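Pernodden Table-Clearing Challenge

The Pernodden Table-Clearing Challenge is a student robotics contest held each May since it was founded by Magnus Lindsay.

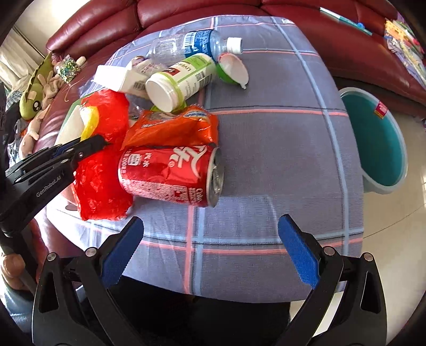 Teams of up to 12 students record themselves tidying household litter with hand-held grippers, then train a program on the results. Cans, bottles and crumpled wrappers are standard. The rules run to 30 pages, four of them on yogurt cups.

The 2018 title went to Lusska, coached by Loan Ung, with 2,929 recorded pickups and a score of 82. The runner-up, Zakis, filed a protest over the definition of "trash" – it was rejected on Nov 25, 2018, six months after the prizes had been handed out. The trophy, a dented soda can named Sebastian, is kept by the winning team for one year and may not be recycled.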